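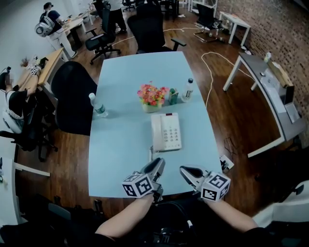 Abu Hammour, 2020-01-18

Ticket 566 – Clareck retail center, site plan upload
Status: resolved
Opened by: Margareta Coman, civil design
Handled by: Mei Benavides, Rultora support

Margareta: The grading sheets for the east parking lot come into Venarer fine, but the storm drain layer lands well outside the property line. The county reviewer can't check our detention basin like this. I've re-exported twice and get the same result.

Mei: Thanks for sending the full set, it made this so much easier to dig into! Sheets 1 to 17 share one base point. Sheet 18 has its own, left over from the old road survey – and the drain layer is attached to that one. Could you open sheet 18, clear the local base point, and reload the site reference?

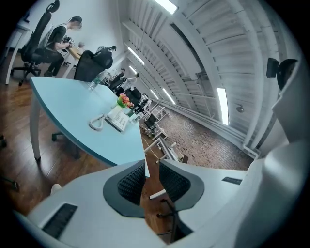 Also check the units while you're in there. The old survey was drawn in survey feet and the rest of your set is in international feet, so you may still see a small drift at the far corner of the lot.

Margareta: Wow, yes! Cleared the base point and the drains jumped right onto the curb line. There was a drift by the loading docks, so I changed the units and reloaded. Everything lines up now, even the two driveway culverts.

Mei: Love it! Please upload as a new revision and leave the old one in place, so the reviewer's comments stay attached. I'm adding a base point warning to our upload checklist.

Margareta: Revision 2 is up and the reviewer can open it. The landscape people want to use the same fix on their planting plan, so I'm passing them this ticket number.

Closed by Mei Benavides.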